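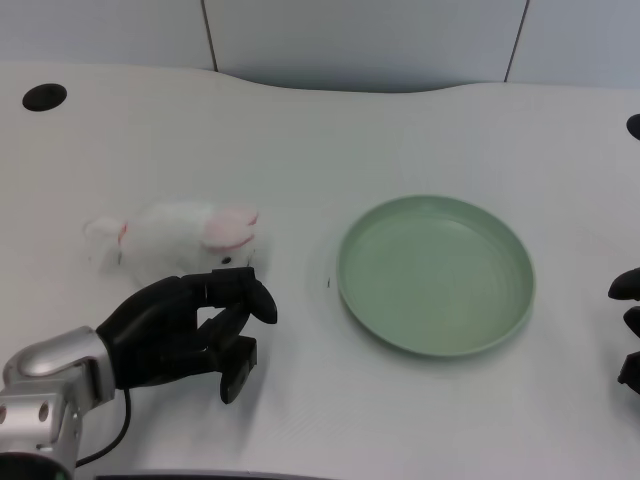 ## 4. Levelling and aligning the Kukado mount

Your Sondus telescope is now standing up, which puts you ahead of most people on their first evening. It can't find anything yet. Allow half an hour for this section and start before dusk, while you can still see what you've dropped.

1. Put the tripod on grass or bare ground. A timber deck will do if everyone in the house agrees to stop walking.
2. Extend each leg to the second mark and tighten the clamps by hand.
3. Check the bubble level on the mount head. Adjust one leg at a time until the bubble sits inside the ring. Close enough is fine — the bubble is fussier than the sky is.
4. Loosen the grey azimuth knob and turn the head until the arrow points true south. Compass south is a different place, and how different depends on your town. See the chart in Appendix B.
5. Set the latitude scale to your own latitude, then lock both knobs.

**Note:** Owners in the northern hemisphere point the arrow north and get Polaris to help them. The rest of us have Sigma Octantis, a star so dim that finding it counts as a hobby in itself.

### Aligning the Michiels finder

1. Fit the 25 mm eyepiece. Leave the short one in the box, however much it promises.
2. Aim the main tube at something that stays put, at least 300 metres away. A chimney or power pole is ideal; 1000 metres is better if you have the view. Cows are popular and unsuitable.
3. Centre the target in the eyepiece and lock the mount.
4. Look through the finder and turn its three screws until the crosshairs meet on the same spot.
5. Check the eyepiece again. You bumped it. Repeat steps 3 and 4.

**Caution:** Never point the telescope or the finder at the sun, even for a moment. Cap both when the telescope is outside in daylight and not in use. Eye damage is instant, painless and permanent.

### First power-up

Plug in the Jarkum hand controller and wait for the green light. Enter your location and the local time, remembering daylight saving if your state believes in it. Choose slew speed 100 for the first night. Speed 500 is quicker and sounds like a blender.

If the controller shows `NO ALIGN`, go back to step 3 of this section and look at the bubble.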